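The Laundry Corner at Karitz, Finished at Last

10 August 2021

If you've followed along since May, you know the laundry corner was the room I kept skipping. I painted the hallway. I redid the pantry shelves. I even sorted the button tin. And all that time the wash was piling up in a spot so gloomy that I used to run in, push a button and run out again.

Well, it's done, and I'm so happy with it that I'm giving it a whole page! Most of what I want to say is about baskets and floors and where things go, so if that's your kind of fun, pull up a chair. (My sister tells me it is not everybody's kind of fun. She has come to look at it twice.)

The corner itself is tiny. It sits at the back of the house, between the kitchen and the side door, and when we moved in it had a curling brown floor and a shelf hung so high that I needed a step stool to get the soap down. The budget for everything was 776 dollars, and we came in under it, mostly by keeping the machine we already had and doing the floor ourselves over two very long evenings.

The floor

I went back and forth on color for weeks. I had samples from Drurnura taped down by the side door, and I walked over them in socks, in boots and once in one of each. The dark ones showed every speck of lint. The white one looked gorgeous for a day and a half. In the end I went with a smooth light gray, and I love it more every time I sweep. Lint hardly shows, dropped socks do, and it makes the whole corner feel bigger than it is.

The washer and its basket

We've had the front loader since the apartment, and I'm a big fan of front loaders in general. The door is low, the basket goes right under it, and you can pull a whole load of towels forward and let them drop. No lifting, no fishing around at the bottom of a drum with your feet off the ground. 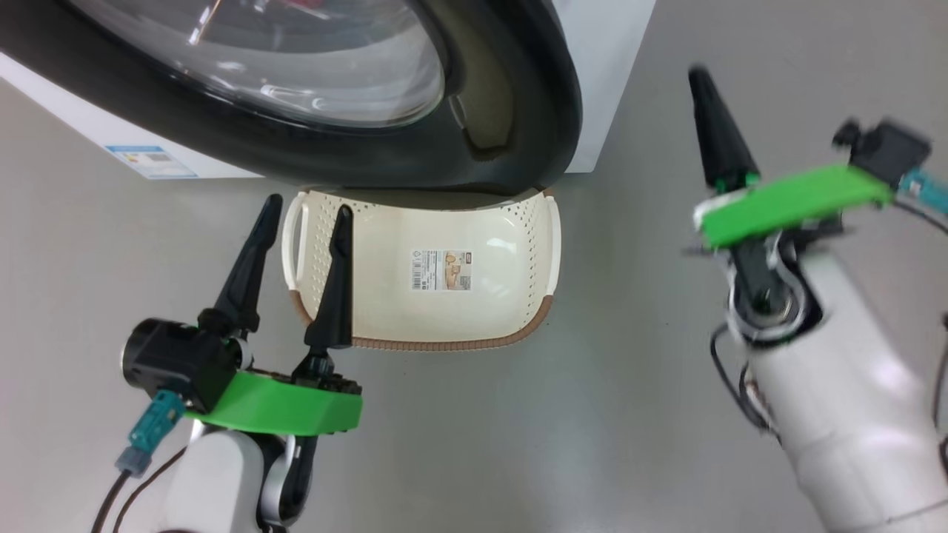
Cream basket with the woven-look trim, label still in the bottom, parked under the big round door.

I have strong feelings about this basket! I wanted one that could sit low, with handles at the two ends so I could carry it sideways through the kitchen door without scraping my knuckles. I also wanted little holes in the sides for air, and the tan edging was a bonus I didn't know I needed. Plain plastic baskets always look a bit like they're waiting to be put away, and that band around the rim makes this one look as though it lives there. I found it on the bottom shelf at Fundach, behind a stack of storage tubs, and carried it around the store hugging it like a prize.

If you're shopping for one, take a tape measure to your machine first. Measure from the floor to the lowest part of the door while it's open, then look for a basket that's shorter than that. I skipped this step the first time and came home with a lovely tall hamper that now holds wrapping paper.

The shelf

The old shelf came down and went back up at a height where I can reach the soap flat-footed. It's the same board, sanded and given two coats of leftover hallway paint. The brackets were the splurge. They came from a salvage yard out on Route 117 and took a whole afternoon of scrubbing — worth every minute.

Hooks by the side door

One hook for the clothespin bag, one for the delicates bag, one for the dog's towel. Chow is a muddy dog with no regrets, and having his towel within arm's reach of the door has changed our rainy mornings completely. He has learned to stand on the mat and wait for it, or at least he waits most of the time.

The odd sock jar

A big glass jar with a lid, up on the shelf. Single socks go in and stay there until their partners show up. I emptied it last weekend and made almost every match, which felt like winning something.

Still to come

I'd like a fold-down rack on the long wall, and a better light over the shelf. Paint for the trim is already in the garage. The pantry gallery is up too, along with the before pictures of the hallway, and the button tin gets its own page next, all 131 buttons laid out by color on the kitchen table.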